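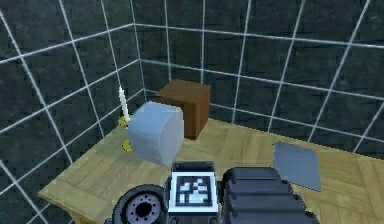 Page last modified: June 4, 2020

Wumus Cell: Setup and Upkeep Report

Our project was to set up the Wumus arm in simulation and keep it working for a term. The handout says the cell is "maintenance free" because it is software. We doubt whoever wrote that ever had to look after one.

The arm carries a square marker plate, and calibration depends on it. We followed the Desmet procedure 3 times from a clean start and got a different camera offset each time. The manual blames the user. We blame the step where the marker is read before the joints have settled, so we added a pause of 20 seconds. The offsets now agree, though we would not call that proof. 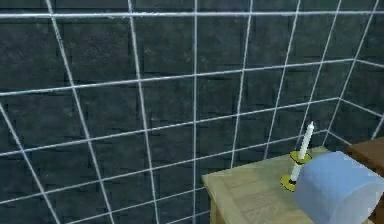 The Soltska update was supposed to fix the camera drift as well. Our log has 2594 lines of warnings from the week after we installed it, almost all the same one, about a view that no longer matched its saved pose. Rolling back took an afternoon. We now keep a copy of the old settings and reload them before each session.

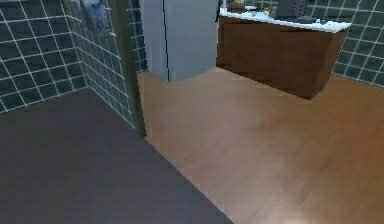
That leaves the Mamell add-on, which claims to spot faults early. It raised 4 alerts and we could not tie any of them to a real fault. We turned it off. The group taking over in July can try it again, but we suggest they check the joint limits by hand first and write down what they find.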